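September, after lunch. Kitchen bench notes, basket and board

Picked up where I left off this morning with the vegetable set, and I have to say it is a pleasure to have something on the bench that smells of a garden for once (last month was all tins).
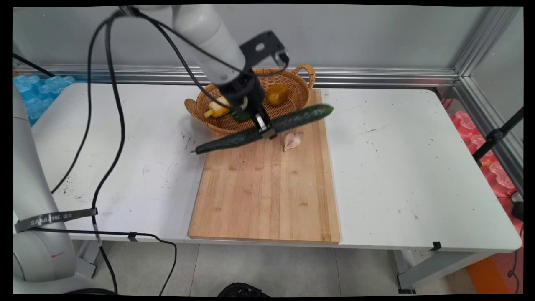

I've had a long think about the basket and I am keeping the wicker one. Mizanur Biswas put in a word for the plastic tub from the Plukadton order, and I do see his point, it wipes down in a moment and the wicker never will. But the oval one has a handle at either end, so it can be carried over from the sink with both hands, and corn and peppers sit in it quite happily without rolling about. The loose weave lets crumbs of soil and bits of papery skin drop through, so please lift it and wipe underneath at the end of the day!

On the board: the bamboo has picked up a few darker stains and I would dearly like to know what they are. I tried lemon and coarse salt on one corner and will look at it again tomorrow. If it comes up well I'll do the whole board, and if it doesn't I shall live with it, as the only other one we have is the Rurkico, which rocks. The table top is another matter. All those little dark specks and scuffs on the white, worst on the right, and I have been at them with the Fokix cream twice without much to show for it. I suspect they are in the surface by now.

Weights, before I forget. Garlic bulb 75 g, one pepper 104 g, and the whole lot together with the basket 1267 g on the old scales. I'd like somebody to repeat that last one on the Sepúlveda scales, which I trust rather more.

A few things about keeping the vegetables, mostly for whoever opens up tomorrow. Leave the husk leaves on the corn, it dries out so quickly once they're off. Cucumber goes in the fridge door wrapped in a tea towel, well away from the back, where the last one froze solid (my fault, I'd turned the dial up for the butter). Garlic stays out in the small dish on the shelf.

Still to do: new tea towels, and find the lid for the salt.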